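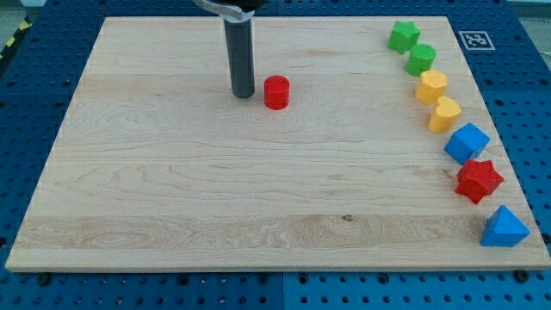
Maple board on the work surface

# Recruiter wants exclusivity before I have even seen the job description

Posted by **Rocío Gaete**, 14/02/2020

I am a production planner and I have been looking for a new position since the end of last year. A recruiter from an agency called Skarov contacted me about an opening at a furniture parts company. She would not name the company on the phone. She said she would send the job description once I signed a "candidate representation agreement."

I have the agreement in front of me. It is two pages. The main points are:

- Skarov represents me exclusively for 6 months for "all suitable positions in the region."
- I agree not to apply directly to any employer they have introduced me to.
- I agree to tell them about any other interviews I have, with company names.
- There is no fee for me.

I already applied on my own to a company called Noltden, and I think there is a fair chance it is the same opening. The location and the shift pattern match. I also sent my resume to another agency, Panagiotou, but I never signed anything with them.

Is it normal to sign this kind of thing as a candidate? And if the client does turn out to be Noltden, have I already caused a problem by applying myself? I don't want to lose the chance over paperwork, but I also don't want to be tied to one agency until the summer.

---

**Wenceslao Alarcón**

I worked as an agency recruiter for 10 years and now do in-house hiring, so I have seen this from both sides.

A right to represent form is normal. A blanket exclusive agreement for a candidate at your level is less common, and I would not sign it as written. The two get mixed up, sometimes on purpose.

A right to represent covers one employer and usually one job. You confirm in writing that the agency may submit you for that job and that you have not given the same permission to anyone else. It protects the agency's fee and it keeps your resume from landing on the hiring manager's desk twice.

What you have covers every job in the region for half a year. The agency is paid by the employer, so it costs you nothing in cash, but it could cost you openings that Skarov does not handle.

Write back and say you are glad to sign a right to represent for this one position once you know who the employer is. Something like this:

> Thank you for the agreement. I am interested in the position. I am not able to sign a general exclusive, but I will confirm in writing that you may represent me for this job once I know the employer's name. I have applied directly to some companies already and want to avoid a duplicate application.

Don't list the companies yet. Let her tell you hers first. If she won't give you a name even in confidence, she may not have the assignment at all. Some agencies collect resumes first and then call employers with them.

About Noltden: you have done nothing wrong. You applied before you had any contract with Skarov. Keep the confirmation email with the date on it. Most employers go by who submitted the candidate first, and that was you. If she names Noltden, tell her you are already in their system and leave it there. What you want to avoid is both applications going in. I have seen hiring managers drop a good candidate so they would not have to argue with an agency over a fee.

You should also email Panagiotou and ask whether they have sent your resume anywhere. Not having signed anything doesn't always stop people.

---

**Amancay Orellana**

Don't sign. I signed one of these with Akia and they sent me to two interviews in the whole period, both for jobs with a long commute. When I found something myself they emailed me for weeks saying I had to go through them. Nothing came of it, but it was stressful.

---

**Lucía Iglesias**

I agree with most of the long answer. One thing to add is that you should look for a clause about what happens after the agreement ends. The one I was given ran for 18 months after the last introduction, and that part was in the small print on the back. Ask for it to be taken out or shortened.

Also, whether any of this can be enforced against a job seeker depends on where you live. Your state labor office may be able to tell you over the phone.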